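Stop Selling Me the Bowl and the Lid Together

April 2025
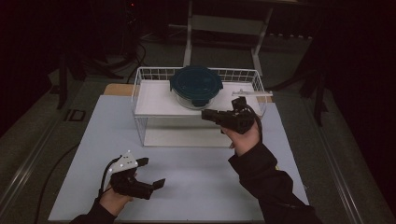 Glass container, teal lid, white wire rack.

Quick one today because I have to be out the door in an hour and I'm annoyed.

A lid flap snapped on me in March. One flap. The glass part is fine, it will outlive me, it will probably outlive the house. But the flap is gone so the lid doesn't seal so the whole thing is now a bowl. And can I buy a lid? No. I can buy a set. Fourteen pieces, which is seven bowls and seven lids because they count the lids as pieces, don't get me started.

So that's the rant. Parts. Why is it so hard to buy the part that breaks.

And it isn't just kitchen stuff. I had a desk lamp from Uroto, good lamp, heavy, and the little knob on the arm stripped. Wrote to them. Very nice reply, very fast, offering me 14 percent off a new lamp. I don't want a new lamp. I want a knob. A knob the size of a grape. I'd have paid too much for it! Happily! I ended up using a bolt and a wing nut from the hardware store and now the lamp looks like it belongs in a garage, but it works.

The usual answer is that it costs too much to stock parts. Warehouse space, somebody to pick and pack, all for a two dollar item. OK. I get that. I ran a small shop for a while and I know what a shelf costs. But these companies already make the part. It goes on the new ones every day. Take some out of the line, put them in a box, charge me silly money for shipping. I'm the one asking.

The other answer is that people don't want parts, they want new. I don't beleive this at all. Look at any neighborhood group. Half the posts are somebody hunting for a drawer runner or a blender gasket. My own post looking for a lid (yes I posted, yes I'm that person now) got 126 replies. Most of them no help, plenty of them complaining about their own lids, two offering me the right lid for the wrong size. But 126! For a lid! I once posted about a water main break and got less.

Some companies do fine with this, to be fair. My vacuum is a Hägglund and they sell every last bit of it from a plain ugly page with a drawing and numbers. You click the number. It comes in an envelope. I've put two belts and a wheel on that thing, and guess what I'm going to buy when it finally dies. Another one. They've had more money out of me in little envelopes than they'd ever get from one angry sale.

Then there's Pundance, who changed the shape of their water bottle cap. Same bottle. Same name. Same color on the box. New cap doesn't fit old bottle. Why. Somebody sat in a meeting and decided that, and I would love to know what the old thread did to them.

I keep hearing it's a price thing and if you buy cheap you deserve what you get. Which is a rotten way to talk about people on a budget, first of all. And second it's not true. The worst one in my house is the Codent coffee grinder and that was not cheap, I saved for it. The hopper cracked. No hoppers. Out of stock, then "discontinued," while the same grinder with the same hopper was on the front page of the site. I've got packing tape on it. Every morning, the tape.

What I'd like, and it's small. Put the model number somewhere it won't wash off. Sell the piece that breaks for as long as you sell the thing it breaks off of, plus a few years. If you're going to change the shape, say so on the box in letters I can read. I would pick a brand on that alone, before color, before whatever the reviews say.

I know there's bigger waste in the world. Sure. But this is the waste I personally have to carry to the curb, perfectly good glass with nothing wrong with it, and it bugs me every singel time.

Anyway the bowl is holding onions now. If you have a spare lid, medium, rectangle, four flaps, the comments are open. I'll pay postage.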